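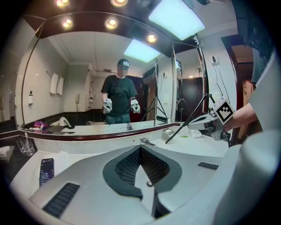 ULURACH, 9 Apr 2026

Progress report: Ulurach Death Notice Index, second reporting period
Submitted to the Dvorak Fund, local records program

1. Scope of this report

The grant covers the transcription and indexing of paid death notices, funeral notices and cards of thanks printed in the Ulurach weekly paper. The period reported here begins in October, when the first report was filed. Work on the long-form obituaries is funded separately and is mentioned only where it affects the schedule.

2. Status of deliverables

Deliverable 1, page scans. Complete. All reels held by the county library have been scanned. Three reels had vinegar damage and were scanned first, at a slower feed rate. Text on the outer columns of those reels is readable by eye but not by the recognition software, so these pages were moved to the manual queue.

Deliverable 2, transcription. In progress. Batches are made up of 1000 notices each. Two batches have been transcribed, checked and loaded. A third is transcribed and is being checked now.

Deliverable 3, public search page. In progress. The page runs on the test server and can be searched by surname, by given name and by year of death. Search by place of burial is not yet switched on; see section 4.

Deliverable 4, guide for families. Draft only. The draft explains how to order a copy of a notice and how to report an error in the index. It will be sent to the Fund for comment before printing.

3. Method

Each notice is transcribed once and checked once, by different people. The checker works from the scan and does not see the first transcriber's notes. Where the two disagree on a name or a date, the notice goes to a third reader, whose reading is final. Spelling is kept as printed. Dates are entered twice, once as printed and once in standard form.

Records are entered in Fitimo, the same database used in the first period. The form was changed in one respect. It now has separate fields for the date of death, the date of the service and the date of the paper. In the first period, the last two shared a field, and a number of records carried the service date where the paper's date should have been. Those records have been corrected and the change is logged in each.

Relationship terms gave more trouble than expected. Older notices use "in-law" for step relations and "cousin" for almost any relative outside the household. We enter the printed term and add no reading of our own. Married women who appear only under a husband's name are indexed under that name, with a blank given-name field and a flag. The flag lets us return to the record if a later notice supplies the name.

4. Problems and changes to plan

Burial places. The notices name the same cemetery in different ways, and two separate cemeteries have both been called Jura — the churchyard and the town ground on the hill road. Most notices before the town ground opened can be assigned to the churchyard with confidence. Later ones can't be, unless the notice also names the church. We propose to enter these as "Jura, not specified" and to check them against the sexton's register under the next phase. Search by burial place will stay off until the Fund has agreed to this.

Duplicate notices. A family often placed the same notice in two issues, sometimes with the time of the service changed. The first plan called for keeping only the later printing. We now keep both and link them. This adds to the record count but saves the checkers from having to choose.

Recent notices. The paper's current owner has asked that notices from the last 30 years be indexed by name and date only, with no full text. We have agreed. The full text has been transcribed where it fell within a finished batch, and it is stored but not shown.

5. Budget

Spending on scanning closed under its line. Spending on checking is over its line for the period, mainly owing to the damaged reels. We ask that the balance of the scanning line be moved to checking. No increase in the total is requested.

6. Work planned for the next period

Finish checking the third batch and load it.
Transcribe the manual queue from the damaged reels.
Run a link check on all duplicate pairs.
Move the search page from the test server to the library's site.
Revise the guide for families after the Fund's comments — the section on copy fees is still waiting for the library's new price list.

A list of flagged records can be exported from Fitimo on request.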